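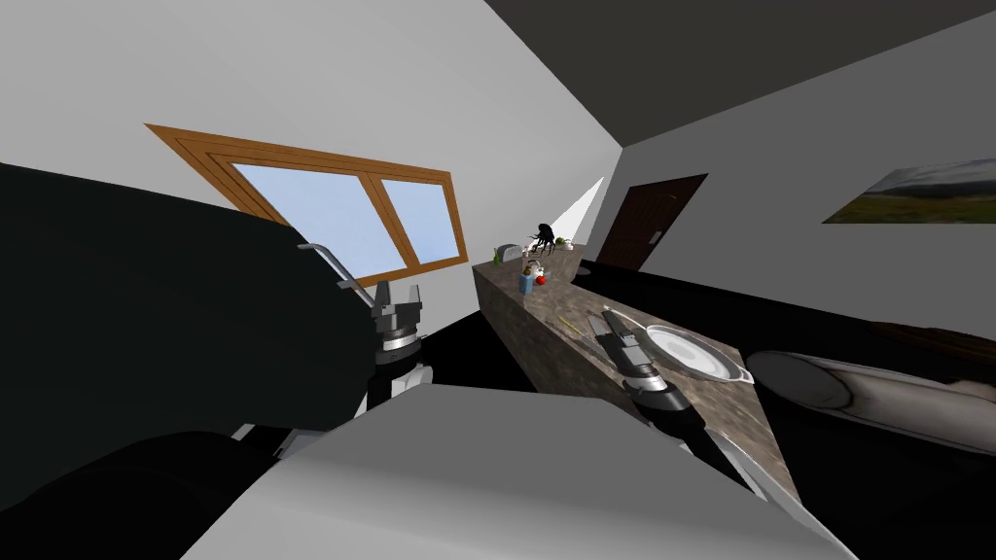 I'd been looking forward to the open day at Plelix for weeks, and I'm so glad I made the drive (all 247 miles of it!). Wiroj Ruangrit met us at the door with tea and took us straight in to the simulated kitchen, where they try out two-armed robot work before going near a real counter. He let me steer one arm for a bit, and oh my, I was clumsy – but he was so patient with me. They've logged 2,077 practice runs so far. I stayed until closing and would happily go again in December.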